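一张桌子要收多久：和一位收纳课讲师聊“归位” 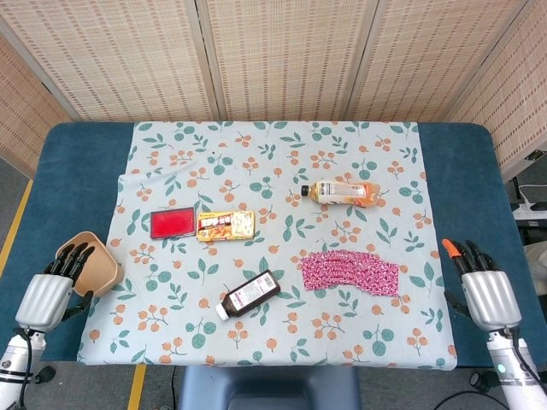
铺着绿叶橙果桌布的桌面，物品尚未归类。

她要求不写名字，也不写课程的名字。“写了就像广告，我这行广告已经太多了。”

我是带着疑心去的。过去两年我读过的收纳书摞起来比我的床头柜还高，照着做过的大概有一半，家里的餐桌该乱还是乱。所以约她的时候我把话说在前面：我不太相信收拾桌子需要人教，更不相信值得为它花300块钱上一堂课。她回得很快：“我也不太信，你来吧。”

她上课的地方在一栋旧楼里，挂的牌子是Tramier。桌上铺着一块浅灰绿的布，印着绿叶和一串串橙色小果子，后面立着一架竹编或苇编的折叠屏风。我原以为会看到一排透明盒子、一台标签机，再配几只藤篮，结果桌上摊着的东西普通得让我有点失望：一只红色扁盒子，一小盒零食，一瓶横躺着的橙黄色饮料，一只深褐色药瓶，一块玫红色的花布，还有一只浅褐色的纸碗。

“失望就对了，”她说，“你家桌上是什么？”

我想了想，充电线、药、半包饼干、快递单。她点点头，没再往下说。

我先问她，这些东西是不是特意挑的。挑得容易，收起来自然显得有本事。她承认是挑的，但不觉得容易。“一桌子全是书，谁都会收，竖起来就完了。难的是几样东西谁跟谁都不搭。药瓶和零食盒差不多大，你会想把它们放一块儿，对吧？大小差不多，放一起好看。可药不能跟吃的放一起，家里有孩子有老人的都明白这个道理。很多人收纳就收在这一步上，按大小收，按颜色收，拍照好看。”

这话我同意，可我也指出，她说的这条道理，任何一个当过妈的人都知道，不用上课。

“知道，”她说，“但你去翻翻她们的抽屉。”

我没有翻过别人的抽屉，这一点只好先放着。

接下来谈到那只红盒子。看样子像印泥盒，我问她是不是，她反过来问我，如果是，该放哪儿。我说书房。她说她家没有书房，她的大部分学员家里也没有。“书上写‘归入文具区’，写得多轻松。我问你，一套两居室，住四口人，文具区在哪儿？在餐桌上。所以它本来就在该在的地方，你硬要把它收走，过三天它又回来了。”

她管这种东西叫“回头客”。我不喜欢这类叫法，收纳界爱起名字，一个抽屉能起出三个流派来。她笑了，说这个名字是学员起的，她自己平时就说“那个”。

我追问：照这个说法，桌子岂不是不用收？

“要收，得先认哪些是真走得掉的。饮料走得掉，零食走得掉，碗用完走得掉。这三样一走，桌子空一大块，人心里就松快了。剩下的药和印泥盒，给它们在桌子附近找个固定位置，手伸得到就行。我教的就这么多，一堂课里有一大半时间，是大家在讲为什么舍不得。”

我问有什么可舍不得的，一瓶饮料而已。她说最难缠的常常是布。桌上那块玫红的花布，平平地摊着，边缘不太规整，花色密得很。每回练习，大家把别的都安排好了，到布这里停住。“是手帕？垫子？抹布？还是哪件衣服剪下来的？我从来不说。有人叠起来放旁边，有人拿去垫药瓶，有人当场问能不能带走。说不清用途的东西最占地方，因为你没法给它下结论。”

我倒觉得这是她整场谈话里说得最实在的一段。我自己就有一抽屉这样的布。

也有说得不那么实在的。她提到课后会发一份问卷，回收了3697份，绝大多数人说“有改善”。我问改善是怎么算的，她说自己填。我问什么时候填，她说下课的时候填。那么回家以后呢？一个月以后呢？她停了一会儿，说有过回访，去年7月打过一轮电话，接的人不多，愿意聊桌子的更少。

“所以这个数字不能说明什么。”我说。

“说明有3697个人下课的时候心情不错，”她说，“你要写就这么写。”

我就这么写了。

说到工具，我拿出手机给她看两样东西，一套Nikico的分格托盘，一款叫Skatell的桌面立架，都是最近总往我眼前推的。我想听她推荐，或者听她骂，哪样都行。她两样都没给。托盘她用过，说放钥匙可以，放别的，格子永远比东西小一点。立架没用过，看图觉得占地方。“你桌子乱，再往上面放一个架子，那就是乱桌子上有个架子。”

可她自己也卖东西。门口的柜子上就有Ocampo的布袋，33块一只，我进门时看见了。我提了出来。她没有回避，说布袋是房东的朋友寄卖的，卖掉抵一点场地费，她上课不提。我在那里坐了一个下午，她确实没提，直到我提。至于学员下课路过柜子时买不买，她说管不了。我认为这个回答只能算一半。

我们后来做了一遍她的练习，我动手，她看着。我先拿走纸碗，再拿饮料和零食，接着把药瓶挪到一边，印泥盒——姑且叫它印泥盒——放到另一边。布我叠了两次，又打开了。她看了一眼时间，说11分钟。我觉得慢得丢人，她说中间有很长一段我在跟她争论药瓶的瓶盖要不要朝外。

“要不要？”我还是想知道。

“标签朝外，”她说，“瓶盖随便。半夜起来找药，你看的是字。”

她还讲到桌布。很多收纳文章劝人把桌布撤掉，理由是花纹让桌面显乱。她的桌布偏偏是花的，左边还有点皱，两侧露出底下深青色的软垫。我问为什么不换块素的，她说学员家里的桌布多半也是花的，在素布上练会了，回家一看又不会了。这个理由我听着勉强，花布上放红盒子和花布上放玫红花布，辨认起来确实费眼，但要说这影响了学不学得会，我看不出根据。她也没有坚持，只说素的那块洗了。

临走前我问了那个最初的问题：这堂课到底值不值300块。她说看人。有人来是想学，有人来是想有个地方能安安静静摆弄几样东西，不用管饭，不用接电话。后一种人她从来不退费，前一种人如果觉得不值，当场说，她退。

有人退过吗？

“有。走的时候还顺手把椅子推进去了，推得很齐。”

回家以后，我把药从餐桌挪到了柜子边上，标签朝外。饼干吃掉了。快递单还在桌上，充电线也在。过了几天我又数落了自己一遍，把快递单压到了充电线下面，这大概不算收纳。我给她发消息问算不算，她回了两个字：“不算。”

采写于24/09/2021，受访者已核对引语，只改了一处：她原话说的是“三四天它又回来了”，后来觉得三天更准。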